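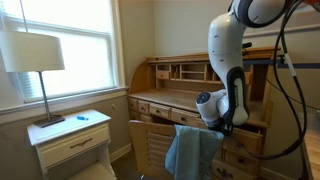 Filed under: Taxes & Paperwork / How-To

How to claim a property tax refund without paying someone else to do it

Every spring the mailers show up. A company you have never heard of has "reviewed your assessment" and believes you are owed money. Sign the form, and they will go and get it for you. The one I got was from an outfit called Pidell, and the fee was 39 percent of whatever came back. I read the fine print twice, then filed the claim myself. It took one evening and most of a lunch hour.

I'm not promising you a refund. Plenty of assessments are fine, and plenty of the people telling you otherwise are selling something. These steps will tell you fairly quickly which pile you are in.

Step 1. Get the property record card

Your tax bill is a summary. What you want is the record card, sometimes called the property data sheet, which shows what the assessor thinks you own. Most county offices will email it if you ask. Mine tried to send me to a paid lookup service first. Say no and ask again for the public record.

Check the square footage, the number of bathrooms, the year built, and whether the basement is listed as finished. Mine had a second full bath that does not exist. Stellan Tangen, two streets over, found a detached garage on his card that had been torn down before he bought the place.

Step 2. Work out what the error is worth

Do this before you get excited. A wrong bathroom sounds like a scandal, but on my bill it came to $298 a year. Take the value the county assigned to the wrong item, multiply it by the assessment ratio, then by your tax rate. All three numbers should be on the card or the bill. If they aren't, call and ask.

If your answer is under $100, decide whether you care. Some counties charge a filing fee that will eat a good part of it, and you won't get that fee back.

Step 3. Figure out which form you need

This is where most people go wrong, and I don't think the county websites try very hard to help. There are usually two separate paths:

- An appeal, which argues that the value is too high. It has a short window, often just a few weeks after notices go out.
- A correction or refund claim, which says a fact is wrong. It often has a longer window and may reach back to earlier years.

The mail-order companies like appeals because they can file them by the stack. If your problem is a plain factual error, you probably want the second form. Ask the clerk for it by that description, and ask how many years back it goes. Write down the answer and the name of whoever gave it to you.

Step 4. Attach proof, and keep it dull

Nobody at the assessor's office wants your life story. I sent a one-page letter, the record card with the error circled, and the floor plan from my closing papers. Vasylyna Derkach, who went through this with a duplex, used an old appraisal and got the same result. A neighbor's lower tax bill proves nothing about a factual error, so leave it out.

Send copies and keep the originals. If you mail the claim, pay for a receipt. If you upload it, save the confirmation page, even if the site swears it will email you one. Mine didn't.

Step 5. Wait, then check their math

I filed in June and heard nothing until well into the fall. When the letter came, the correction was approved but covered only the current year. I wrote back with the clerk's name and what she had told me, and the earlier years were added. Would they have caught it on their own? I have my doubts.

Look at the new bill too. A correction to the card doesn't always make it to the billing system the first time through.

If you have a mortgage

The refund may go to your lender's escrow account, depending on who paid the tax. Call the servicer, ask for a new escrow analysis, and don't accept "it updates automatically" as an answer. Get a date.

When paying for help makes sense

If you own a commercial building or the dispute is over the value itself, a flat-fee professional may be worth it. I would still stay away from anyone who wants a cut of future years' savings, and from anyone who won't put the fee in writing before you sign.

Related
Reading an escrow statement line by line
Homestead exemptions: who qualifies and who only thinks so
Do you need tax software for one rental unit?
That "final notice" in your mailbox is an ad

Contact | Corrections | © Kudby Household Money | Back to top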